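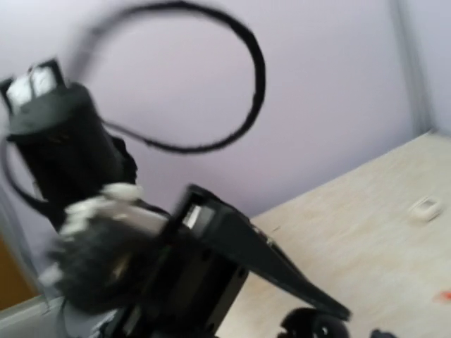
Wrist cam, gripper and cable loop, heavy blur.

July, 4:20 pm. Cable set for Cirmont. 16 demos so far, 3 tossed. Blur is bad on fast wrist moves, Said wants them slower on the next batch. I'd keep a few fast ones in, policy will see blur anyway.

Episode 642 had a gap in the joint log, dont use. Bouchra re-exporting tonight.

To do: lock exposure, shorten reset to 5 sec, ask Ayman wether the loop gets its own label or stays under "cable".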